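Yaroslav Holovko
@yholovko

1/ I moved to Mokdale six years ago with two suitcases and almost no tools. This is a thread about what I learned when I tried to fix things in a rented apartment, in a country where I did not know the names of the screws.
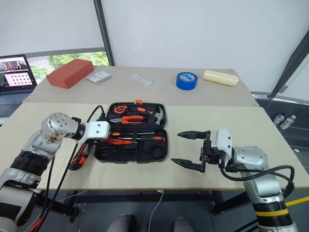 2/ First, the words. In my language we have one word for "screw" and we add a description after it. In English you have screw, bolt, stud, anchor, toggle, and the person in the store will ask which one. I bought bolts for a shelf. The shelf waited one more month.

3/ My advice for anyone in the same situation: bring the old part to the store. Put it in your pocket, in a small bag, and show it. You do not have to speak perfectly when you have the part in your hand.

4/ The store I use is Tkachuk, on the road that goes to the river. It is small and the shelves are too high, but they sell screws one by one. In the big stores you pay for a box of 90 when you need four.

5/ Now the inches. I grew up with millimeters and I still think in them. A drill bit of 1/4 inch is 6.35 mm, so a 6 mm bit is close, but the hole is too tight for a quarter inch bolt. I know this because I tried to push it with a hammer. Please do not use a hammer for this.

6/ I now keep my wrenches in two groups, metric and inch. When they are mixed, I always take the wrong one first, and a wrong wrench that almost fits will make the corners of the nut round. After that no wrench fits.

7/ The walls. In my parents' building the walls are concrete and you need a strong drill and patience. Here my walls are drywall. You can push a nail in with very little force, and it comes out also with very little force, together with the picture of your grandmother.

8/ For light things, a small nail is fine. For a mirror or a shelf, find the stud. I knock on the wall and listen, and then I check with a small magnet, because there are drywall screws in the stud and the magnet stops there. It takes longer than an electronic finder. I like it anyway.

9/ Before you make any hole, read your lease. Mine says small nails are allowed and "other alterations" need written permission. I asked what is an alteration. The answer was two pages long and I still have it in a drawer.

10/ Faucets. My kitchen faucet was dripping all through January. I called a company and the price on the phone was $963, for a new faucet with installation. I thanked them politely and sat down for some time.

11/ Then my neighbor Hammad Ansari came over, turned off the water under the sink, took the handle off and showed me a cartridge. He said many faucets have one and you can buy only this part. I replaced it the next evening. The drip stopped.

12/ Three things I would tell myself before that repair. Close the drain with a cloth, so the small screw does not go down. Take a picture at every step. And open the faucet after you close the valve, to let the remaining water out - I forgot this and washed my shirt.

13/ About buying tools. I started with a set from Vomow that had up to 90 pieces. Most of them I have never touched. The ones I use every week: a Phillips screwdriver number 2, a flat screwdriver, an adjustable wrench, pliers, a tape measure, a level.

14/ That is 6 tools. If you are moving to a new place and money is short, buy these in decent quality and wait with the rest. You will know what you need when something breaks.

15/ Used tools are often better than new cheap ones. I have an old Brakance hand saw from a yard sale. I cleaned the rust with vinegar, dried it well and put a little oil. It cuts straighter than I do.

16/ Some vocabulary which took me too long. "Plumb" is vertical and "level" is horizontal. "Flush" means the surface is even with the other surface, and also the toilet. "Snug" means stop turning now. I did not respect "snug" and I broke a toilet bolt.

17/ "Righty tighty, lefty loosey" is the first English rhyme I learned here. I say it quietly every time, also in front of guests. One exception: the left pedal on a bicycle goes the other way. I needed a whole afternoon and a bruised thumb for this information.

18/ Several people asked if I do electrical work. I change light bulbs and I reset the breaker. Everything behind the wall plate I leave to an electrician, and in a rental it is usually the owner who must send one. Write to them by email so there is a date on it.

19/ I keep a notebook with each repair: what broke, what part I bought, what size. My wife says it reads like a sad novel. But when the same toilet valve failed again, I had the part number on page two.

20/ Next I want to fix a window that does not stay open. I think it is the balance inside the frame, but I do not know yet if it is called this. If you have done it, please write to me, and use simple words.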